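Ploltero Community Help › Imitation Learning and Bimanual Work
Reading time: 5 minutes
Print this page | E-mail this page

Why does my policy do well in replay and then miss the cup by a finger's width on the table?

Asked by Bronisława Rutkowska, Dec 24, 2024

Hello everyone, and sorry in advance for the length of this. I've been reading these pages since October and have learned a great deal from them, so I'm hoping somebody can point me in the right direction before I tear the whole thing up and start over.

We're a small group working on a two-handed reaching task. There are two objects on a table, one for each hand, and the policy has to bring each hand to its own object, close on it and lift. We collect demonstrations by teleoperation, with a head camera as the only view, and train one network that puts out the arm and finger targets for both sides together. At the moment we have 1167 demonstrations. I held back 300 of those for checking and trained on the rest. On the held-back set the error is lovely and low, lower than I expected, and when I replay the predicted finger positions against the recorded ones the two lines sit nearly on top of each other.

Then we run it for real and it's a different story. Out of 24 trials last week, both hands got a proper grasp in 17. I could live with that for a first go, but the failures are all alike, and that's the part bothering me. The left hand nearly always gets there. The right hand comes forward nicely, slows down where it should, and then closes a little short of the cup, so the fingers either shut on air or tip the rim. It's more or less the same miss every time.
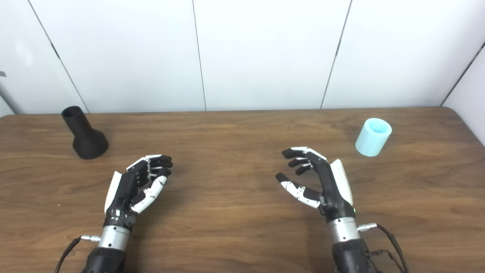
Head camera view, both hands over the table, black funnel piece at left and light blue cup at right.

The left object is a matte black thing with a narrow neck and a wide base, and the cup is pale blue with a slightly frosted look to it. Both stand toward the back of the table. Behind it all is a white panelled wall. I mention the wall because a colleague thinks the pale cup is getting lost against it, and he may have a point, but the approach direction is fine and the hand clearly knows where the cup is from side to side. It's the distance that goes wrong.

What I've tried so far: training for longer (no change), a smaller network (worse all round), and shuffling the colours during training (a bit better on the left, which didn't need it, and nothing on the right). I've also redone the hand-eye calibration twice on the Cestora board, and it came back within tolerance both times.

So my questions, I suppose, are whether this sounds like a perception problem or a data problem, and whether the low error on my held-back set means anything at all. I was rather proud of that number. Many thanks to anyone who reads this far!

3 answers

Answer from Sławomir Jasińska
Marked helpful by the asker

Hi Bronisława, and don't apologise, a long question with the numbers in it is much easier to answer than a short one without.

I'd start with your held-back set. How did you choose the 300? If you picked them at random from the whole pile, then for every one of them there is very likely a near twin in the training set, recorded a few minutes earlier by the same operator with the cup in nearly the same spot. The network can do beautifully on those by remembering. We fell into exactly this on the Sullska project and spent a whole season admiring a validation curve that told us nothing. Split by session instead, so that a full day of collection is either in or out, and look at the number again. I'd expect it to get quite a bit worse, and I'd expect the worsening to be mostly in the right arm's reach. If so, that's good news, really, as you'll finally have something on the computer that agrees with what you see on the table.

As for the miss itself, I'd suspect two things working together. The first is that you have one camera up high and no wrist views, so distance along the table has to be worked out from how big the cup looks and where its bottom edge meets the wood. A dark object on warm brown wood gives a good strong outline for that. A pale, frosted one has much softer edges, and its upper part may well have white wall behind it, depending on how the head is tilted. Your colleague could be right about the wall, only I'd say it costs you depth more than it costs you detection.

The second is timing. Have a look at when your operators begin to close the fingers compared with when the wrist stops moving. People who have done a few hundred of these get quick at it and start closing while the arm is still travelling. The policy copies the closing perfectly well, but if the arm on the real machine lags even slightly behind its target, the fingers finish before the hand arrives. In replay you'd never notice, as you're comparing targets with targets. Plot the commanded wrist position against the measured one for a failed trial, right side only, and I think you'll know within the hour.

If it does turn out to be lag, the cheapest thing is to train on measured positions as the input and shift the finger targets later by a few steps. We also had a good result from recording a small extra batch where the operator deliberately stops short, pauses, and then moves in to correct. You don't need many. The network has never seen itself in the wrong place, poor thing, so it has no idea what to do there.

One last thought - try swapping the two objects over. It costs you a morning. If the miss follows the cup, look at the vision side. If it stays with the right arm, look at the arm.

Answer from a member (account closed)

Use a depth camera. Had the same trouble with clear and frosted plastics and never got it working on colour alone. Or put some tape around the cup.

Answer from Nowakowski team

Agree with the swap test above, do that first. Also 24 trials is not a lot to judge by, so before you compare a fix with the old version please run more of each, and mix the order so you aren't testing the new one on a warm arm and the old one on a cold arm. Mark the cup positions on the table too. We wrote down "same place as before" in our notes for weeks and it wasn't.

Comment from Bronisława Rutkowska

Thank you all so much. The split was random, I'm a little embarrassed to say. I've redone it by session and the right arm error has more than doubled, with the left hardly moving. I'll do the swap when we're all back after the break, and I'll plot the wrist positions before that if I can get at the logs from home.

Filed under: Policy evaluation, Train/test splits, Two-handed grasping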